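Week 6: Describing a Thing So Somebody Can Find It

Last week we buried the adjective "nice." Today we go after its cousins: "modern," "unique" and "quality." Bring the Tatov handout if you still own it.

Catalog writing is the humblest prose there is, and most of you are bad at it. So was I. My first job was at Hellska, a mail-order house with 124 pages of housewares and one dictionary, which was kept locked up. My entry for a colander ran to 1,000 words. They printed 2 of them.

Terms for today
Head noun: what the thing is. Comes first or close to it.
Mark: the detail that tells it apart from its neighbors on the shelf.
Fog: everything else you wrote.
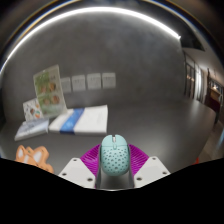
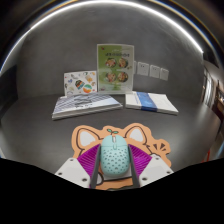

Start with the head noun and do not be shy about it. The Jafri catalog once sold a "personal seating solution," and customers wrote in to ask if it was a chair. It was a stool. After the noun, find the mark. "Computer mouse" gets a reader to the right aisle, and "pale teal, egg-shaped, with small dark perforations" gets them to that mouse and no other. "Stylish" gets them nowhere. Color and shape do most of the work, and they cost you three or four words.

Order matters too. Readers skim, and they skim from the left. Drarkenon used to put the mark at the end of the entry, after the shipping terms, and had a very large returns department.

A word on comparisons: one per entry, and only to something the reader has met. "The color of a Baltic dawn" is fog, however nice your vacation was.

For next time: rewrite the Tatov lamp entry in under 30 words. "Timeless" costs you a letter grade. Used twice, see me.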